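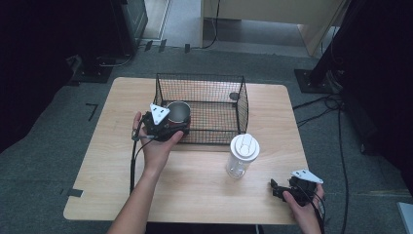 Wostdale Trails: Pre-season Inspection Checklist, Guided Walking Routes and Overnight Hides

Route group: Okalbridge loop, Skitutthorpe ridge path, Noh hide and boardwalk
Inspected by: Ashraf Morsy
Reviewed by: Sheena Moncrieff
Period: October, before opening to booked groups
Marking: P = pass, A = action needed, F = fail (route or item closed until put right), N/A = not applicable

Section 1. Access and parking

1.1 Entrance gate opens fully and latches without lifting. P
1.2 Minibus turning area clear of ruts deeper than a boot sole. A
Comment: Two ruts on the uphill side, both holding water. Fill with graded stone and compact. Minibuses to reverse in from the lane until this is signed off.
1.3 Height and weight notices legible from the driving seat. P
1.4 Emergency vehicle access kept free of parked cars. P
Comment: The painted hatching has worn at the near corner. Repaint at the next dry spell. Does not affect the mark.

Section 2. Path surface

2.1 Okalbridge loop, full length walked in both directions. P
2.2 Skitutthorpe ridge path, full length walked in both directions. A
Comment: Loose stone on the descent after the second stile, over a length of some 300 metres. The surface moves under load on the outer edge. Guides to bring groups down in single file on the inner side. Rake and re-pin the edging timber.
2.3 Drains and cross-channels clear. A
Comment: Leaf build-up in the channels below the beech wood. Cleared by hand during the inspection. Will fill again within the month, so add to the guides' weekly walk.
2.4 Overhanging branches cut back above head height. P
2.5 Dead or leaning trees within falling distance of the path. A
Comment: One ash with bark loss on the path side, tagged 542. Refer to the tree surgeon. Groups are not to stop for talks or photographs between the tag and the next waymark.

Section 3. Stiles, bridges and boardwalk

3.1 Stile steps firm, no movement when stood on. P
3.2 Footbridge handrails secure on both sides. P
3.3 Footbridge deck boards sound, tested with a spike at each end. A
Comment: Third board from the Okalbridge side takes the spike to a depth of 10 mm. Replace. The bridge may stay in use with the board marked.
3.4 Boardwalk anti-slip strips present and fixed. F
Comment: Strips lifting on the final bend before the hide. Fixings have pulled through the timber, so re-screwing in the same holes will not hold. Boardwalk closed to groups. See 5.1.
3.5 Load notice displayed at boardwalk entry. P

Section 4. Signs and waymarks

4.1 Waymarks visible from the previous waymark in both directions. A
Comment: Bracken hides the post at the quarry fork on the ridge path. Cut back and raise the disc to the top of the post.
4.2 Grid reference plate fixed at each assembly point. P
4.3 Livestock and ground-nesting bird notices in place. N/A
Comment: Bird notices are put up in spring. Livestock notices present at both field gates.

Section 5. Noh hide

5.1 Safe approach for groups. F
Comment: Follows from 3.4. The alternative approach through the wet meadow was walked and is not suitable for groups or for anyone using a stick.
5.2 Door opens outward and is free of obstruction. P
5.3 Viewing flaps stay open on their catches. A
Comment: Left-hand flap drops if the bench is knocked. Fit a second catch.
5.4 Carbon monoxide alarm tested. P
5.5 Fire extinguisher in date, pin and seal intact. P
5.6 Drinking water container, 1000 litres, lid locked and tap clean. A
Comment: Tap clean, lid locked, but no record of the last disinfection. Treat as not for drinking until the record is found or the tank is treated again.
5.7 Bunks and ladders free of movement. P

Section 6. Guide equipment

6.1 First aid kits complete against the contents card. A
Comment: Kit 2 short of one large dressing and the foil blanket. Both on order.
6.2 Group shelter unpacked, checked for tears, repacked. P
6.3 Radios charged and tested from the lowest point of each route. A
Comment: No signal in the hollow below the Skitutthorpe sheepfold. Guides to report in before going down and again at the top.
6.4 Route cards match the current waymarks. P

Reviewer's notes (S. Moncrieff)

Okalbridge loop may open once board three has been marked. The replacement can follow.
Skitutthorpe ridge path may open on the single-file condition given at 2.2. The radio check at 6.3 is to be written on the route card and given at the morning briefing.
Noh hide and boardwalk remain closed. Overnight bookings to be moved or refunded. Items 3.4, 5.1 and 5.6 need a fresh inspection by a second person before reopening.
Item 2.5: send me the tree surgeon's report when received, and do not remove the tag.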